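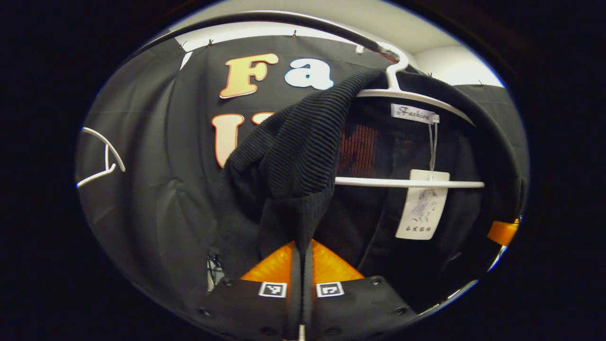 **Qiuyue Mao**
*Allotment diarist, Jaltcombe*

April, evening

Up before six. Frost on the shed roof again but none on the ground, so I left the fleece on the potatoes and took it off the broad beans. The beans are knee high at the fence end and much shorter by the tap. Same seed, same tray, planted out the same afternoon. The tap end gets the shade from the Bresthorpe road hedge until mid-morning.

Dug the last of the leeks. They had started to bolt, and two had the hard core all the way down. Kept the rest for soup. Turned the empty row and found more bindweed root than I expected, white and brittle, going down past the fork. Filled a bucket with it and put it in the bin at home.

Weighed the compost delivery slip against what I was charged. I paid for 4 bags and got 4 bags, so the letter I was going to write to Mabuza is not needed. Their new mix is coarser than last year's. I sieved enough for the tomato pots and used what was left behind as mulch around the currants.

Tomatoes: potted on the first lot, set deep, up to the seed leaves. The Sterkesach seedlings are leggy and I don't think I'll grow them again. They were bred for somewhere warmer. The fruit last August was good when it came, but it came late, and half of it went into chutney green. I still have jars of it.

Went home for lunch and a change of clothes. Mud had gone through both socks. Wrote up the rain book while the soup heated. The total since I started keeping it is 3,063 millimeters, all of it from the same gauge by the water butt. I moved that gauge once, in the second spring, because the plum tree had grown over it, and I have never been sure the numbers on either side of the move should be added together. I add them anyway. This month has been dry so far and the butt is down to the second hoop.

Back at two. Sowed carrots in the sandy bed, 30 feet of row in all if I lay the short rows end to end. Drew the drill with the hoe handle, watered the bottom of it, sowed thin, covered with old potting soil. Put the mesh over right away. Last year I left it until the first leaves showed and the fly had already been in.

The woman from the plot behind came over to ask if I wanted rhubarb. I said yes and then remembered I have rhubarb. It will have to be jam. She is thinking of giving up half her plot, the wet half. She says the wait list in Jaltcombe has 95 names on it, so it would be taken by supper. I told her to keep it one more season and put in a willow or just let it go to grass. Her knees are worse than mine. She didn't say what she'd decided, and we talked about slugs.

Slugs: not many yet. Found a cluster of eggs under the plank by the cold frame and left them out on the path for the birds.

The hinge on the cold frame has gone again. One screw has pulled out of the soft wood and a longer one won't hold either. I wedged a brick under the lid for tonight and will cut a new strip from the old bed slat. Need brass screws, the short ones.

Came home with sore hands and the rhubarb. Soup again, with the rest of the bread. The wind has gone around to the east and the sky is clear, so I walked back down at eight with the flashlight and put the fleece over the beans after all.

To do: screws, twine, jam sugar, and call about the water rate.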